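3.2 Ground cover and where the wasps nest

Sand wasps are far pickier about their floor than we expected, and this was the most exciting result of the season. Yara Khoury walked the Abou Jaoude plots every morning and marked each open burrow with a numbered pin. By the end of June she had set 204 pins, nearly all of them in packed soil with a thin cover of small stones.
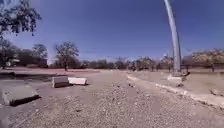
Burrow entrances were tightly grouped. Most sat within 20 cm of a neighbor, even where the same kind of soil ran on for many meters. We think young females dig close to where they came out, as Qaisi suggested for the Iseck colony, but older nests may also make the soil easier to open.

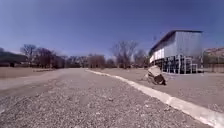
Stone size mattered too. We sieved 100 soil cores and found that females gave up on a dig much more often when the top layer held coarse pieces. A few stubborn ones tried again a hand's width away, sometimes four or five times in a morning, and we loved watching them do it! 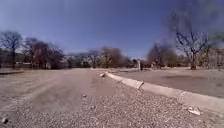
Traffic had a weaker effect than we had guessed. Burrows between wheel tracks did as well as those on quiet ground, and the wasps reopened blocked entrances within a day.

Figure 4. Gravel ground of the type discussed in Section 3.2.
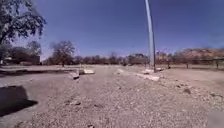

Pliltent, June

The second survey used the same pins and the same walking routes, with one change: Dima Qaisi added evening counts, starting at 6 p.m. These picked up around 200 returning females, many carrying flies. Evening returns clustered at the same patches as the morning digs, and the match held at Nitine as well. Section 3.3 takes up the prey records.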